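Search this site Search Type and hit enter

Poren desktop arm and gripper kit: three months on the bench

Posted 12/26/23 by Imani Were

14 shares 8 comments

I've been promising this one since the autumn and it's taken me until the dead week after Christmas to sit down and write it, so apologies to everyone who emailed asking whether they should put one on their list for Santa. (Answer: it depends, read on, and sorry about Santa.)

For anyone new round here, I do short-run assembly and a bit of product testing out of a rented unit, mostly for people who make small fiddly things and don't want to make 800 of them by hand. I've used arms before but always somebody else's, set up by somebody else, with a grown-up down the corridor to shout for. The Poren kit is the first one I've bought with my own money, and I bought it from Steltgate, who are the only people I could find over here who'd sell the arm, the force sensor and the gripper as one lot with one phone number to ring when it went wrong. I paid full price and neither of them has seen this before you have.

What you get

The arm comes in one very large box and everything else comes in lots of tiny ones. There's the arm itself, six axes, already on its square base plate. There's the force sensor, the gripper, a bracket for the cables, a controller, a stop button, and a bag of bolts that was missing two. I rang Steltgate about the bolts, they posted me 10, and I still have the spares in a jam jar if anybody wants them!

It does want a proper table. I know people have tried bolting theirs to a kitchen worktop or an old desk, and I do understand the temptation because a slotted aluminium table costs a painful amount, but the first time mine swung round at speed on a borrowed bench the whole bench came with it. I ended up with a second-hand slotted one and it's been rock solid. The slots also mean you can shuffle the base along a bit when you realise you've put it in the wrong place, and I realised that twice.

Putting it together

The arm went on in a morning. The tool end took the rest of the week, on and off, and I'd like to have a quiet word with whoever wrote that part of the manual. It shows you the sensor and the gripper in exploded view, very pretty, and then on the next page they're all together and lovely with no mention of which way round the flange goes. I had it on upside down. Everything screws in perfectly well upside down, so you only find out when the readings come out backwards and the arm thinks the table is pushing it from above.

Once that was sorted I had no trouble with the wiring apart from the length. The tool cables are generous, and by generous I mean they loop about all over the place. You need enough slack for the wrist to turn, but do go through every move slowly first and watch what the loops are doing. Mine caught on a clamp on day one and gave me a proper fright.

The software

Better than I feared. You can grab the arm and drag it where you want it, press a button, and it remembers. Then you string the positions together in a list and tell it what the gripper should do at each one. I had it going from one spot to another and back again before lunch on the first day of trying, and I am not a programmer, I'm a person who gets cross with her own printer.

Where it gets harder is anything with feel. "Go down until you touch something, then stop" sounds like it ought to be one button, and it's really a whole page of settings with names like contact threshold and search window. The defaults are much too heavy-handed for soft stuff. My first few goes at foam left it looking as if it had been sat on. I turned the threshold right down, slowed the last bit of the approach, and after that it was gentle enough that I stopped wincing.

The dragging mode is also a bit stiff at the wrist. Big joints move like butter, the small ones want a shove, and you can overshoot. I've got used to it, but my partner in crime at Mercado (the packaging people on the next unit, who borrow it on Fridays and pay me in biscuits) swears every single time.

What I've been using it for

Mostly picking up small blocks and pads and setting them down in the right place, over and over, which is the boring job I bought it for. I lay a big marble-patterned board over the table to work on, partly so little bits don't vanish into the slots and partly because one of my customers wanted to know how their pads would behave on a smooth surface. Foam is the fussiest of the lot. It's so light that a clumsy grip just shunts it along, and if you come in a touch too high the fingers close on nothing at all. Wood is a doddle by comparison.

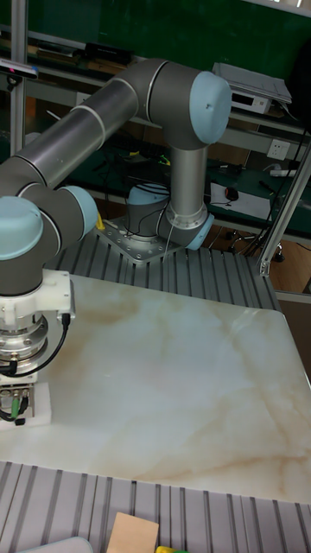

Noise, space and other grumbles

It's quieter than I expected. There's a soft whirr when it moves and a click from the gripper, and I can have the radio on over it. The controller fan is the loudest part by a long way and I've moved that as far off as the cable allows.

Space is the thing I'd warn you about. The arm folds up quite small, but when it's working it reaches right over the table with that long top link, and the elbow sticks out behind in a way I hadn't planned for. I had shelves too close at first and had to shift them. Measure the reach, then measure the elbow as well, then leave yourself room to get past with a cup of tea.

I'm also not keen on the little plugs on the gripper. They work, they've never dropped out on me, but they're fiddly to get on and off and I change tools more often than most. Hallden do a quick-release plate that's supposed to fit and I've got my name down for one in May, so I'll report back.

And the stop button lead is too short. It's a stop button! I want it where I'm standing, and I'm hardly ever standing where Poren seems to think I am. I bought an extension from Steltgate, who were a bit sheepish about charging me for it.

Support

Steltgate pick up the phone. I've rung them three times, once about the bolts, once about my upside-down flange and once when an update made it forget all my saved positions, and I got a real person each time who had clearly used the thing. The update business was annoying and they didn't pretend otherwise. Back up your positions before you update, it's under the settings menu and it takes a minute.

Poren themselves I've emailed twice and had one reply, which told me to contact my supplier.

Would I buy it again?

Yes, I would, with my eyes a bit wider open about the table and the week of faffing at the tool end. If you've got one dull job that eats your days and the parts are small and roughly the same each time, it'll earn its keep. If every job you do is different, I'd try to borrow one first, because the setting up is where all your hours go and I'm still slower than I'd like at swapping from one part to another.

I'm giving it 8 out of 10. One off for that manual page, and one off for the stop button lead, which I'm still cross about. If anybody has found good settings for very thin foam, pop them in the comments please, mine still slides about and I've got a box of the stuff to get through in the new year.

Share this 14 8 comments Leave a comment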